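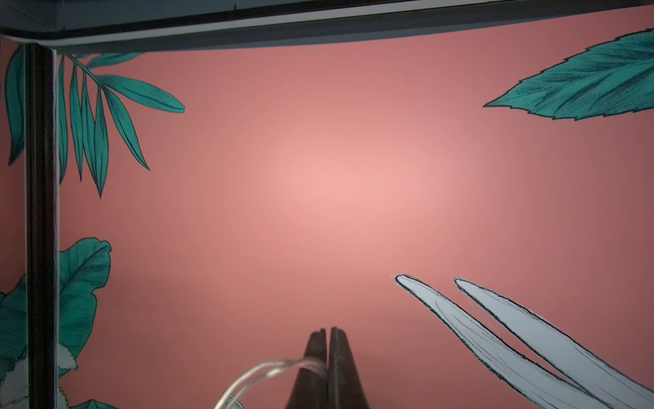

March 2019, workshop notebook, zine table

Skoladport issue is finally on paper! Ran 100 copies of the inside pages on the Rotus after supper and only had to stop for jams when I got greedy with the tray. Hacer's essay about camping with her sisters runs five pages now (I gave up on squeezing it into four, the margins looked miserable).

Cover stock is the 600 sheet pack from Grillgate. It cracks at the fold unless you score it first, so please score it, Yaw, I know you're in a hurry.
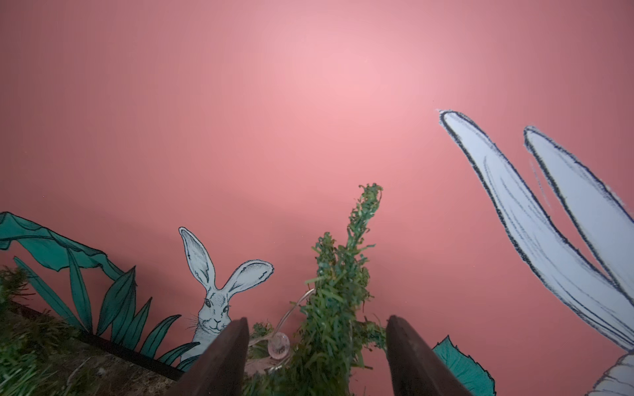
Folded and stapled 40 before my thumbs quit. The long stapler pulls left, so I've put tape on the bed where the spine should sit. Jhun's poem still has the wrong line break on the second stanza, my fault, and I'm going to reprint that sheet before anything else gets bound.

Fiifi wants a few for the retreat. Ask him how many!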